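Zarnano to Open Neighborhood Grocery and Teaching Kitchen in Lotham

Former Walczak hardware building will house the town's first full-service food store in 14 years

LOTHAM (April) - Zarnano, the member-owned grocery cooperative based in Stulstead, will open its second store on Saturday in the former Walczak hardware building on Mill Street. Doors open at 8 a.m. The store will carry fresh produce, dairy, meat, dry goods and household items, and has a teaching kitchen at the rear with its own entrance from the parking lot.

Lotham has been without a full-service grocery store since the supermarket on Route 9 closed 14 years ago. Residents have relied on two convenience stores and on the bus to Stulstead, which does not run on Sundays.

"People here have been asking us for a store for a long time," said Femi Akinola, general manager of Zarnano. "We looked at three sites. The Walczak building had the loading dock and the parking, and the roof was sound. The rest we could fix."

The cooperative signed a lease on the building last spring. Work included new wiring, a walk-in cooler, a ramp at the front entrance and replacement of the ground-floor windows. The original wood floor in the front half of the store was kept and refinished. The painted Walczak sign on the north wall will stay in place under the terms of the lease.

Membership

Zarnano has 3355 members, of whom 1497 live in Lotham or the townships next to it. Members pay a one-time share and may vote at the annual meeting. Anyone may shop at the store, and shelf prices are the same for members and non-members. Members receive a yearly refund based on what they spent, in years when the cooperative has a surplus.

Existing membership cards will work at both stores. New members can sign up at the service desk or by mail. Households that receive food assistance benefits can pay for a share in monthly installments, and the store will accept those benefits at all registers from opening day.

Produce and local suppliers

The produce department will take deliveries six mornings a week. Greens, squash, apples, potatoes and eggs will come from farms in the county when they are in season. Citrus and other fruit that does not grow in the region will be bought through the same wholesaler that serves the Stulstead store.

Fruit will be sold loose by weight, so that shoppers can buy a single piece. The department will also keep a reduced-price shelf for fruit and vegetables that are small, marked or oddly shaped. The Stulstead store has had a shelf of this kind for several years, and it is usually cleared by noon.
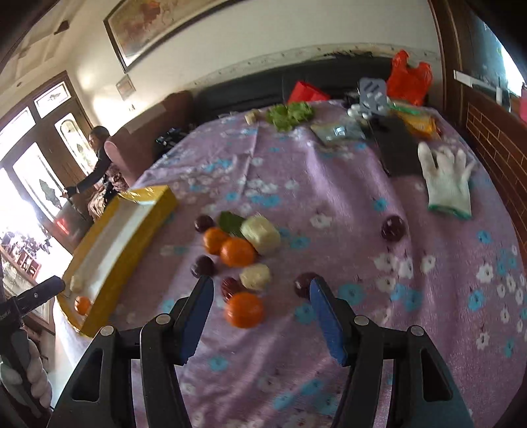 Growers who would like to supply the Lotham store can ask for an application at the service desk. Applications are reviewed in the first week of each month. The cooperative pays farms within 14 days of delivery and has no minimum order for produce, although it does ask for a phone call the day before.

Teaching kitchen

The kitchen at the rear of the building has six work stations and a long table for group meals. Lev Fedoruk, who ran the school meals program in Stulstead before joining the cooperative, will manage it.

Classes will begin two weeks after the store opens. The first series covers soups and beans, bread without a mixer, and cooking for one or two people. A class on packed lunches for school-age children is planned for late summer. Each class is limited to 12 people and costs $3, which includes ingredients.

"I want people to leave with something they can make again on a weeknight," said Fedoruk. "We use ordinary pots and one burner for most of it. If a recipe needs a special pan, we don't teach it."

The kitchen will also be available for rent by the half day to small food businesses that need a licensed space. Rental requests are being taken now for dates from June onward.

Staff and hours

The Lotham store will employ 31 people, 19 of them full time. Most of the staff were hired from the town and have been training at the Stulstead store. A few part-time positions in the bakery and on the evening shift are still open.

Regular hours will be 7 a.m. to 9 p.m. Monday through Saturday and 8 a.m. to 6 p.m. on Sunday. The bus stop at Mill and Second is one block from the front entrance. Parking in the rear lot is free for two hours, and there are bicycle racks by the ramp.

Opening day

Akinola will speak briefly at the front entrance at 7:45 a.m., before the doors open. Coffee and rolls from the store bakery will be served until 11 a.m. Fedoruk will lead short tours of the teaching kitchen at 10 a.m., noon and 2 p.m. No sign-up is needed. Mill Street will be closed to cars between First and Second until 1 p.m., and drivers should enter the lot from Canal Street.

About Zarnano

Zarnano is a member-owned grocery cooperative with stores in Stulstead and Lotham. It is governed by a board of nine elected by its members.

Media contact: Press desk, Zarnano, Stulstead. Reporters who wish to visit the store before opening day should contact the press desk by Thursday noon.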